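# Chapter 6: Showing Before Telling

I learned to teach robots the same way I learned to teach my nephew to tie his shoes, which is to say badly at first, with a lot of grabbing. You want the hands to do what your hands do, so you take hold of them. With a robot we call that kinesthetic teaching, and it's one half of this chapter. The other half is teleoperation – you stay back, hold a controller, and the arm follows along.

Stocking shelves is my favorite task for both. It sounds dull (my students groan every October when I announce it!), but grocery boxes are wonderful teachers.
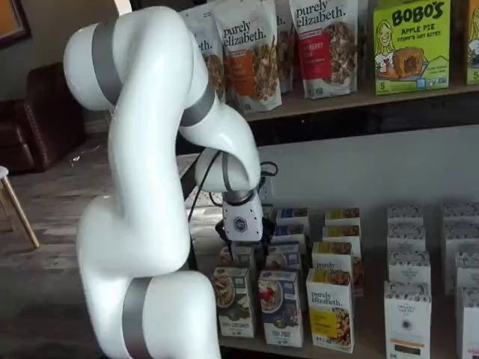
Now, the trouble with guiding an arm by hand is that you're in the way. Your elbow blocks the camera, your shoulder leans on a joint, and the recording ends up full of you. When Wing-yan Man and I wrote the first version of our Fuvus exercises, we collected 30 demonstrations by hand and then watched them back. My sleeve was the star of most of them. So we switched to remote control for anything the cameras needed to learn from, and kept hand guiding for teaching rough paths and safe resting poses.

## 6.1 What goes into a demonstration

A demonstration is a list of moments. At each one you save what the robot sensed and what you told it to do. That's all! The hard part is deciding what counts as the start. I like to begin before the pick, with the product still lying in its carton, so the policy gets to see packages that are sideways or upside down to the camera.
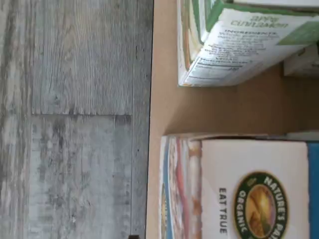
*Reading time for this section: 6 minutes*

Think about what your own hand does when it reaches for a cereal box. You slow down near the end, you nudge a bit, you close. Beginners on the controller tend to skip the slowing down, and then the robot learns to arrive fast, too. Mervin Bergeron, who taught me on the old Rarkov controller, made me do every approach at half the speed I wanted. I hated it. I now do the same to my own students.

Placing needs even more patience. A crowded shelf gives your gripper very little room between neighbors, and a small wobble in your wrist gets copied faithfully.

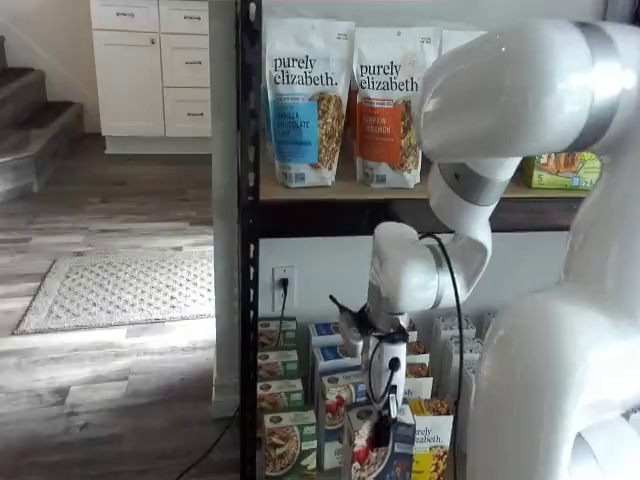 **Figure 6.2** The gripper just above the tops of the cereal boxes on the lower shelf.

## 6.2 How messy should you be?

Messier than feels polite. If every demonstration ends with a perfectly square box, your robot has no idea what to do with a crooked one. Leave a few boxes at an angle on purpose, then record yourself fixing them. Those repair clips are worth keeping in a folder of their own – we named ours Huva – so you can add more or fewer of them when you train.
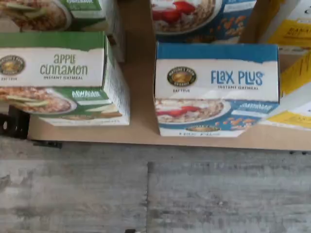 **Figure 6.3** Apple cinnamon and Flax Plus oatmeal on the shelf, with the front Flax Plus box slightly tilted.

Before you go on to 6.3, pick up your controller and record 2 repairs of your own. Go slowly, and save the bad ones as well. We'll need them when we get to trimming.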